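Household Handling Project — Gallery
Juvora Robotics Club, student projects

The pages in this section follow one student project from bench work to recording in real rooms. The aim is a dataset of short household tasks, performed by hand with a gripper tool, which the club will use to train a small arm named Skoment. The project is led by Mitsuko Takeda, who also wrote the task list. Entries were last revised on 3 January 2020.

Each recording covers one task from first approach to release. The operator holds the tool by its handle and works at normal speed. The target for the term is 3,000 usable recordings; the count at the last review was 665.

Task group Leso: small objects on soft surfaces

The Leso group deals with light items in shallow containers placed on beds, sofas and cushions. A soft surface gives way under load, so the container can tilt when a finger presses on its rim. Operators are asked to approach from above the near side and to keep the jaws fully open until both finger pads are clear of the edge.

Objects are chosen for variety of shape and surface. Thin cords and spiral hair ties are the hardest class in the list, as they deform on contact and are easily picked up in pairs. Shiny items are included because they give the vision model trouble under ceiling lights.
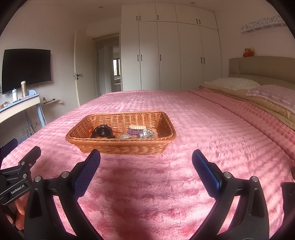 Open jaws in front of a woven tray on a quilted bedspread. The tray holds hair ties, a thin red cord and small silver items; the blue mesh finger pads face each other across the gap.

Task group Oshima: folding and stacking

Oshima tasks use towels, pillowcases and light clothing. Two operators work in turn, 20 recordings each, then swap. Early sets were rejected when the fabric hid both finger pads for most of the clip. The starting position was moved back by a hand's width and the rejection rate fell.

Stacking is recorded separately from folding. A stack is accepted if it stands without support after release. Dropped items are kept in the set and labelled as failures — the model needs them as well.

Notes on method

Lighting is left as found. Curtains and room lights are not changed during a set, and any change between sets is written in the log.

Jaw bolts are checked for play before each set. Finger pads are wiped with a dry cloth and replaced when the mesh begins to lift at the corners.

Labels are entered on the same day by someone other than the operator. Where the two disagree on the end point of a task, the clip is reviewed by a third member.

Next stage

Trial training on the Leso recordings begins in January. The Oshima set will follow once the folding clips have been relabelled. Members who wish to record should complete the two practice tasks first and send the files to Mitsuko Takeda for checking.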